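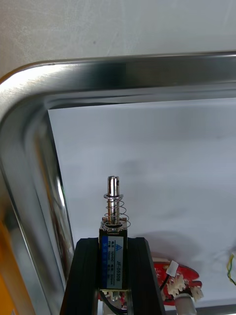

A small push-pull solenoid in the grip of the robot at the Grutau open day.

It was a full house at the Grutau workshop on April 3, 2023, when the doors were opened to neighbours, families and anyone else who has walked past the roller door and wondered what goes on behind it. The kettle was on from the start, the biscuits didn't last the morning, and the robot sorting bench at the back drew a crowd that was happy to stay put for one run after another.

The bench is the work of Khairul Lumbantobing and a team of four, who have spent the better part of 14 months teaching a robot arm to pick through mixed electrical parts of the sort that come out of old vending machines, door locks and ticket gates. Plenty of those parts still have years of life in them, and at present they are sorted by hand at the Wijaya repair centre across the road, where it is slow going and hard on the eyes.

Khairul began with the solenoids, which are a nice solid shape for a gripper to get hold of, and he explained (with a good deal of arm waving, much to the delight of the younger visitors) how the fingers have to close on the metal body and keep clear of the plunger and its spring. Labels help as well. The one on the part in our photo reads JF-0530B, and the plan is for the system to read model numbers like that for itself and keep a tally as it goes.

"People think the heavy things must be the difficult ones," he told the group. "I would take a heavy thing any day. Give me something that keeps its shape and I'm a happy man." 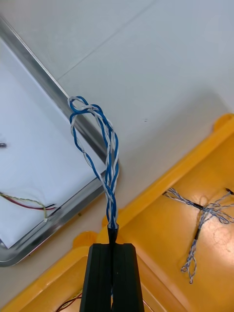 Wiring is where the team's time has gone this year, and Khairul was very open about how much of it there has been. A cable never lies the same way on two mornings, so the software, which the team calls Uketis, has to find a part of the bundle worth grabbing before the arm goes anywhere near it. The fingers look for somewhere the strands are held close together, and with the blue and white bundles that means down near the short black sleeve, well away from the big open loop further up. Branching pieces, such as the one lying in the yellow tray, are harder again, and a few of the regulars from the repair centre had suggestions about those that were written down on the spot.

Zulkifli Wattimena, who runs the repair centre, brought 18 of his apprentices along and was peppered with questions himself, most of them about jobs. He was glad to answer. The bench will do the first rough sort, he said, and his people will still do the testing and the mending, which is the part of the trade they signed up for in the first place. He would also dearly like to have his back room cleared of boxes before he retires!

The team will be moving the bench over to the Stivon hall in August, where there is more room to stand and watch, and two further open sessions are planned once it has settled in. Entry is free and children are welcome with an adult. If you have old cable assemblies or solenoids sitting in a drawer at home, the team would be very pleased to take them off your hands, and they can be left at the Grutau front counter any time it is open.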